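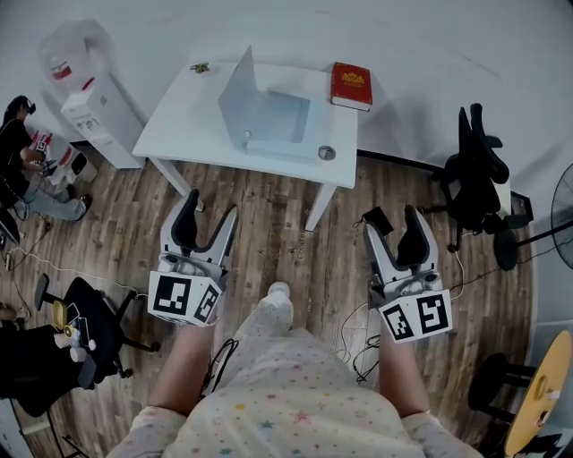 Could we live in Brernton all year round? Most of the time I think we could, though ask me again at the end of August when the wind comes straight off the water and the bakery has gone to its winter hours.

Back from the third trip down and I want to get it on paper while it's fresh, plus my legs ache and I'm not moving off this couch. We left before seven with the thermos and a bag of mandarins and still managed to get stuck behind a caravan for the whole stretch from Stistent. It's only 28 kilometres and there's one overtaking lane. One! If we do shift down, that road is going to be my whole personality.

First stop was the rental on the hill, open from 10 for fifteen minutes, and there were already people up the driveway in their good jackets clutching folders. The agent is from Zillari, same mob as last time, same perfume in the hallway. Rent was listed at 717 a week, a number so odd that I reckon someone started higher and came down in a huff. Lovely light in the front room. The kitchen is a corridor with a stove in it. You'd have to reverse out to open the oven. I liked it anyway, which my other half says is what I do with every house that has a verandah, and fair enough.

Then we walked down to the foreshore the long way, past the old school and the tennis courts (nets still up, puddles on every court) and got chips. Good chips too, proper thick ones with chicken salt, and we ate them in the bus shelter with our hoods up. A woman waiting there told us the bus to Stistent runs every hour until tea time and then you're on your own. She's lived there since she was married and wouldn't go back to the city for quids. She also said not to buy anything on the low side of the creek. I've written that on the back of the rates notice so I don't lose it.

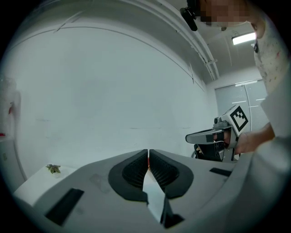 The harbour is the bit I keep thinking about. We'd only ever seen it from the lookout in the rain, so this time we went right out along the breakwater until my beanie nearly went in the drink. The two rock arms come round at each other like that pair of black finger pads, rounded and thick at the rims and so close along the top there's only a thin seam between them, and somehow the fishing boats get in and out through there in the dark. I'd want a tug and a priest. Inside it was flat as a plate, though, and there was a pelican on every second post. I could walk that every morning before work - well, I say that now.

After lunch we did the town properly. There's a Shibata Hardware on the main street, in what used to be the picture theatre, and it still has the curved ticket window where they now cut keys. Two op shops, a chemist, a library that opens four days, a medical centre that isn't taking new patients until who knows when. That last one bothers me more than the oven. I rang them from the footpath and got the recording, so I'll try again during the week and ask about the waiting list.

We also drove round to the new estate behind the golf course, just to be fair to it. Big garages, tiny trees, not a soul on the footpaths. The sales office had a bowl of mints and a model of the whole thing under perspex. Blocks there are some 800 square metres, so you'd at least get a veggie patch and a shed, and it's a good deal cheaper than up the hill. But you can't hear the sea from it! I stood at the end of one of the courts with my eyes shut and all I got was a whipper snipper.
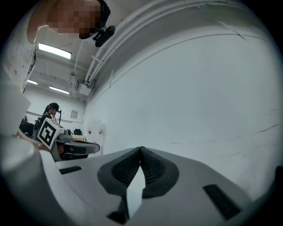
Light grey body, dark grey pads meeting at the tips.

Home a bit after six, toast for tea. We've been round and round it since. He wants to rent for a year first and I want to rent for a year first as well, so I don't know what we were arguing about, except that his year starts after Christmas and mine starts tomorrow.

To do: ring the medical centre, find out about the internet on the hill, ask work about three days from home, dig out the rental references from the old flat. And wash the chip grease out of my good coat.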